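Chapter 7
Sorting, Storing and Finding Things Again

Every household and every workplace keeps more objects than it uses in a day. The way those objects are put away decides how long it takes to find them. This chapter deals with storage as a practical skill: how to group things, where to put them, and how to label the places they go.

Most people begin by grouping objects by kind. Cups go with cups, tools with tools. This works well for large numbers of similar things. It works less well for mixed collections, such as the contents of a desk or a hall closet, where grouping by use is often faster. A flashlight and its spare batteries are different kinds of object, but they are needed at the same moment.

In a survey of 442 homes in the town of Hovton, residents were asked to find nine common items, among them a tape measure and a roll of stamps. Homes with a fixed place for each item finished in less than 90 seconds. Homes with more closet space did no better than homes with less.

The hardest group to store is the one left over when everything else has been sorted. It tends to collect at the back of tables and on windowsills, where a carrying case, a cup and a plush toy can share one row.

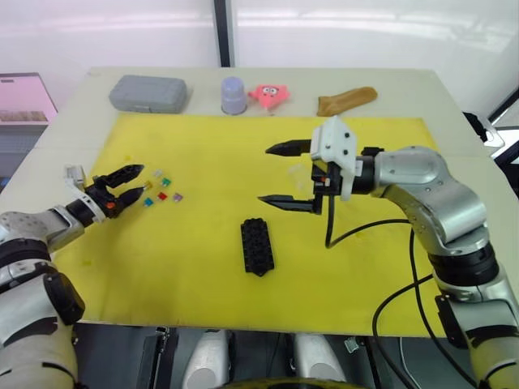 Hanneke Brouwer argues that leftover objects should be given a drawer of their own and no label at all, as a label only invites people to sort the drawer again. Ayten Tuncer disagrees, and her method of dated boxes is covered in Section 7.3.

Section 7.1 begins with closed storage. Before reading it, choose one drawer at home and write down what you expect to find inside. Keep the list for the exercise at the end of the section.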